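Progress Report to the Walorwood Small Manufacturing Fund
Grant recipient: Vustico Canvas and Covers
Project: Revised pattern and seam specification for fitted boat covers
Report date: Jan 15, 2024

1. Status

The project is in its second phase. Pattern digitizing is complete for the first group of hulls, seam testing is under way, and the move to the new cutting table software has started. Spending is within the approved budget. One deliverable, the customer measuring guide, is late and is covered in section 5.

2. Pattern library

At the start of the grant the shop held 171 paper and plastic patterns for mainsail covers, cockpit covers, hatch covers and dodger windows. Many had been altered by hand over the years, and the alterations were not always dated. All 171 have now been traced, scaled and entered into the library. Of these, 55 did not match the last finished cover cut from them and were held back for checking against a boat or a returned cover.

The most common fault was at the mast collar, where seam allowance had been added on one side only. The second was a shortened drop along the boom, probably carried over from an older style of lazy jack fitting. Both have been corrected in the digital files. The paper originals are kept flat in the loft until the end of the grant period.

File names now carry the hull type, cover type and revision letter. Earlier names based on the customer's boat have been dropped, as boats change hands and names.

3. Seam and thread tests

Four seam constructions are being compared on the standard acrylic cloth:

Plain lapped seam, two rows
Flat felled seam, two rows
Flat felled seam with bound edge
Lapped seam with seam tape, two rows

Each construction was sewn in polyester thread and in the Clakura coated thread named in the application. Strips were cut across the seam and pulled to failure in the shop's bench tester. In new material all failures so far have been in the cloth beside the stitch line, except for the plain lapped seam in polyester, where the thread broke first in part of the set.

A second set of strips is on the outdoor rack, facing south, and will be pulled in June. No claim on service life will be made before then. Water entry at the needle holes is being checked separately with a standing head of water over the seam. The taped seam is ahead on this test, but it is slow to sew around tight curves and the tape has lifted on two corner samples. The cause of the lifting has not been settled. Stitch length and presser foot pressure are being changed one at a time.

4. Cutting and office systems

Nesting of panels is now done in Pap, the layout package approved in the first funding round. Layouts for cockpit covers show less waste than the hand layouts, mainly because small parts such as strap tabs and zipper flaps can be placed in the gaps between large panels. Nap and color direction are locked in the file, so a panel cannot be turned to fit. Sail covers show little change – the panels are long and leave few useful gaps on the roll.

The layout files and the pattern library are backed up every night to a second drive. Order records are still kept apart from the pattern files and will be linked by job number in the next period.

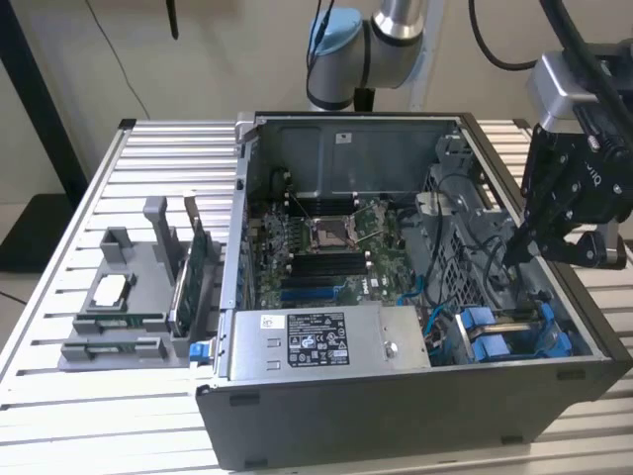 Desktop computer with side panel removed.

The cutting table accepts the exported files without manual editing, apart from drill marks for fasteners. These are still placed by hand with a template. A marking tool for the table is priced in the budget sheet but has not been ordered.

5. Late items

The measuring guide for customers was due with this report. A draft was tried on cockpit covers and gave good results for length and beam, but poor results for the height of stanchions and winches. The drawings are being redone with one datum point at the toe rail. The guide will be sent as a separate document.

6. Budget

The materials line has $400 remaining, which covers cloth for the final seam set. The software line is closed. We ask that the unspent portion of the travel line be moved to materials, as hull checks were made at the local yard and no overnight trips were needed.

7. Next period

Finish checking the held patterns. Pull the weathered strips and report the results by construction and thread. Link order records to pattern files. Issue the measuring guide. Choose one seam as the shop standard for sail covers and one for cockpit covers – these may differ.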